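Least bitterns at Clornico Marsh -- where do you stand?

Reka
Going in May with my scope and a bad knee. Is the east boardwalk worth it, or should I stick to the levee?
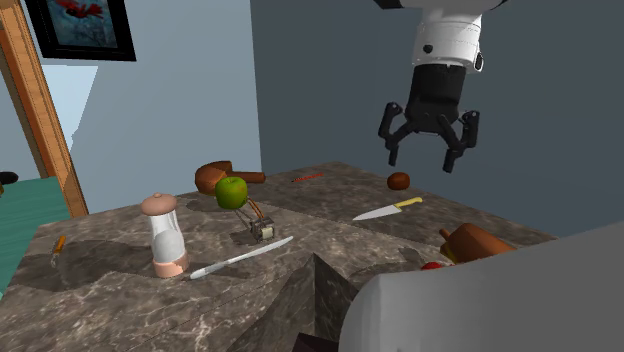
I can manage 3 miles if there's a bench somewhere.

Plullness
East side, by 9 at the latest. Stop at the second bend and listen for the low cooing.
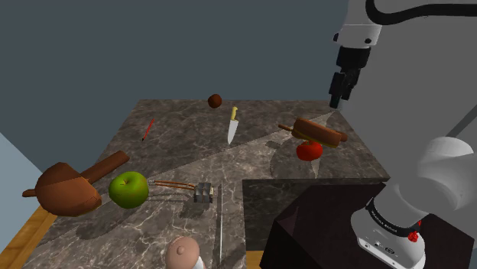
Clornico, May
Heard two this morning -- saw none, lol.

Nwachukwu
levee. more ducks

363 views | 3 shares
Contact | Back to top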